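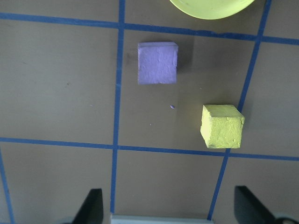 Blaues Klebeband, ein paar Felder

Ich bin gerade so im Glück mit unserem neuen Boden, dass ich das jetzt einfach aufschreiben muss! Seit September liegt er im Wohnzimmer: geölte Eichendielen, 14 Millimeter stark, in der Farbe, die bei Plorka »Talten« heißt. Ein helles, leicht graues Honigbraun, das abends gegen sechs, wenn die Sonne schräg durchs Küchenfenster kommt, fast leuchtet.

Vorher hatten wir Teppichboden, beige, verklebt, aus der Zeit vor unserem Einzug. Den rauszureißen war eine elende Plackerei (der Schaumrücken klebte wie Kaugummi am Estrich), aber nach 3 Tagen mit Stripper und Spachtel war alles runter. Danach schleifen, saugen, grundieren, noch mal saugen. Mein Knie erinnert sich.

Bezahlt haben wir für Dielen, Kleber und Sockelleisten zusammen 3153 Euro, verlegt haben wir selbst. Die geliehene Schleifmaschine kam mit 458 Euro obendrauf, inklusive Schleifpapier, und davon habe ich viel zu viel gekauft. Falls jemand 60er-Körnung braucht, bitte melden!

Zur Pflege, weil ich danach jetzt schon öfter gefragt wurde: Einmal die Woche saugen mit der weichen Bürste, alle zwei bis drei Wochen nebelfeucht wischen mit der Holzbodenseife von Hernance. Zwei Eimer, einer mit Seifenwasser, einer mit klarem Wasser zum Auswaschen, immer in Faserrichtung. Und gut auswringen, wirklich gut! Das Pflegeöl kommt bei uns zweimal im Jahr drauf, hauchdünn mit dem weißen Pad, danach bleibt das Zimmer bis zum nächsten Morgen gesperrt. Der Geruch ist herrlich, so ein bisschen wie Tischlerei.

Beim Öl war ich lange unsicher, ob farblos oder weiß pigmentiert. Auf dem Musterbrett sah das pigmentierte fast edler aus, nach zwei Schichten wurde es mir aber zu kreidig. Also farblos, und ich bin sehr froh damit.

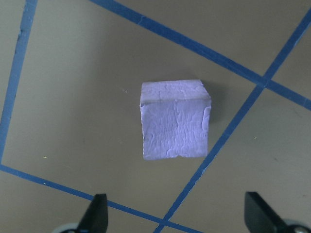 Onu schrieb dazu unter meinen letzten Beitrag: Bei uns liegt geölte Eiche seit dem Jahr 2000, und wir haben nie komplett abgeschliffen. Kratzer mit feinem Vlies ausreiben, Öl drauf, fertig. Nur unter dem Esstisch würde ich öfter ölen als zweimal im Jahr.

Das mit dem Esstisch probiere ich aus, danke! Unter den Stühlen sieht man bei uns nämlich schon die ersten matten Stellen, trotz Filzgleitern. Als Nächstes ist der Flur dran, gleiche Dielen, gleiche Farbe, und die Türschwelle zum Bad macht mir jetzt schon Kopfzerbrechen.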